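Ticket 2178
Property: Druvinis, unit 16
Opened by: Selamawit Ayele
Assigned to: Bereket Yimer
Category: Furnishings / bedding
Status: Closed

2 Nov 2020, opened
The gray bed covering in the bedroom keeps coming off at one corner. It is the corner on the side with the open floor, near the white panels. I push it back down in the morning and by night it has ridden up again. The other three corners stay put. It started after the new mattress came in from Jemal. The mattress is fine otherwise. I don't want to buy a new set if the one we have can be made to work.

Reply, Bereket Yimer
Thanks. Before I order anything, please check the following:
1. Is there a size on the label of the covering? It should be sewn into one of the short ends.
2. Has it been washed hot? The Wakach cotton sets shrink if they go over 40 C.
3. Is there a mattress pad underneath?
Also send a picture of the bed made up as you normally have it, from the side with the problem corner.

Reply, Selamawit Ayele
Label says queen, and under that the depth, but the depth has washed out and I can't read it. I wash at 40 C. Tumble dried on high a couple of times last January, when the line was broken. Yes, there is a pad, the thick quilted one.
Pictures are attached. I had just pulled everything tight.
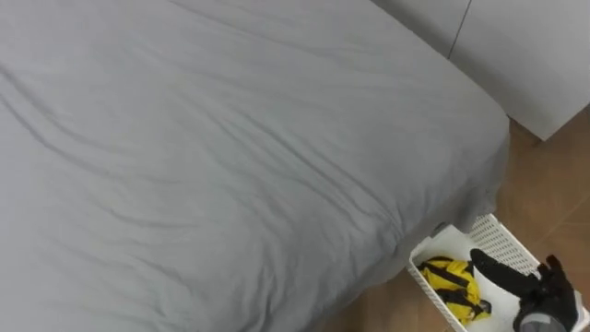
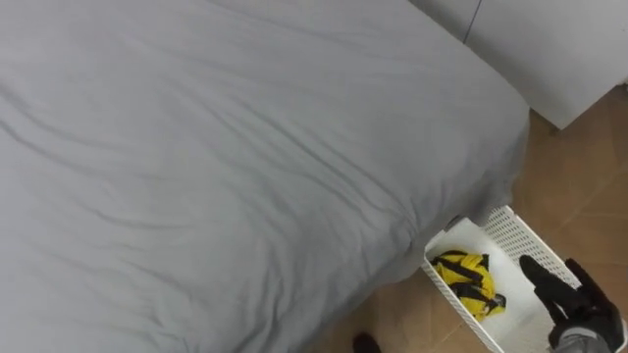 Attachments 1 and 2: bed with gray covering, white storage basket on the floor beside it

Reply, Bereket Yimer
Got them. The top has some creases running on the diagonal but it is mostly flat, so I don't think the width is wrong. My guess is depth. The new mattress is taller than the old one and the pad adds more on top of that.
Try this in order and stop when it holds:
a. Take the pad off, put the covering back on and leave it for two nights.
b. If it still comes up, take the covering off and turn it end for end. Do the bad corner first, then the one diagonally across from it, then the other two.
c. If neither works, I will send out a set of elastic straps from Vetport. They clip under the mattress.
Please move the basket away from the bed while you do this, so you can get your hand all the way under the mattress.

Reply, Selamawit Ayele
Did (a). Better but not fixed. The corner stayed down the first night and came up the second. Did (b) this morning. Moved the basket to the hall first. Will report back.

Reply, Selamawit Ayele
Four nights now and it has not moved. The corner that was loose is now at the opposite end and that one is holding too. The pad is still off. Can I put it back?

Reply, Bereket Yimer
I would leave it off. If you want something under there, use the thin flat one from the linen closet, second shelf. Keep the dryer on low for this set.

Closed, no parts ordered. Note for the file: check mattress depth against bedding before the next Jemal delivery.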